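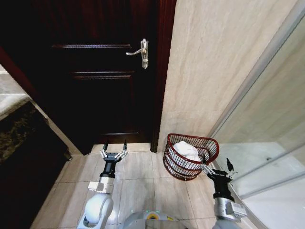
Paneled door with lever handle, beside a marble-look wall.

Drondden Court Net, Model 8
Made by Inero

The Drondden is a full-width tennis net for school, club and park courts. The upper rows are double braided, where most balls hit, and the headband is vinyl with four rows of stitching. It fits standard posts with either an internal or external winder.

Cable: coated steel, 1,000 lb. rated
Center strap: included
Side dowels: fiberglass, two
Warranty: 5 years on netting, one year on headband

Set the center height with the strap, not the winder. Overtightening the cable bends older posts — we see it every spring. In cold areas, take the net down in November and store it dry.
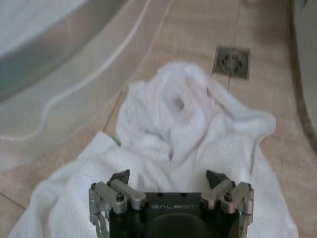

White towel on beige floor tile.

Replacement headbands and straps are sold separately. The Herkow strap fits this net and the older Mathew nets. Posts and ground sleeves are not included.

Orders over $3,000 ship free. Teams and school districts can pay by purchase order — send it with the court address and a contact for delivery.

Prices last updated February 7, 2020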